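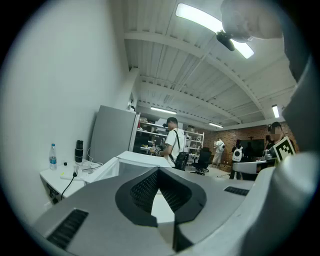 Progress Report to the Meinecke Fund
Equipment Planning Grant, Trernovel Workshop
August 25, 2018
Submitted by Zarmeena Malik, Program Lead

The present report covers work carried out since the March submission. The grant supports the selection and purchase of hand-held grippers, marker cubes and related bench equipment for the Trernovel workshop. No change to the total award is requested.

Quotations for the grippers have been received from Pruvard and Flultwood. The Pruvard price is $4000 per unit, including one set of spare fingers. Flultwood quoted a lower unit price but charges separately for calibration and shipping, and its delivery date falls after the close of the grant year. Anum Virk has asked both suppliers to confirm their warranty terms in writing. We intend to order 2 units once those replies are in hand.

Asif Soomro has prepared the list of smaller items. Marker cubes and cards are budgeted at $770. Cables, power strips and mounting hardware are budgeted at $200, charged to the consumables line. Shelving was removed from the list in March and remains out.

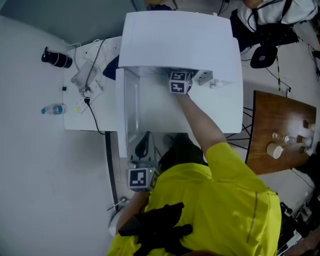
Workspace and Installation

Work at the white enclosure is done by hand, with a marker cube held inside the open compartment and a second cube positioned low on the machine. The side table carries a power strip and a good deal of cabling. We propose to add a fixed cable tray before the new units are delivered. Sarita Chaudhary is obtaining a price for the tray, and it will be met from the existing installation line.

Outstanding Matters

Approval is requested to move the unspent travel balance to equipment. Beryl Hollis has reviewed the transfer and found it within the terms of the award. A signed copy of her note will follow by mail. The purchase order will be issued on receipt of the Fund's approval, and delivery dates will be given in the next report.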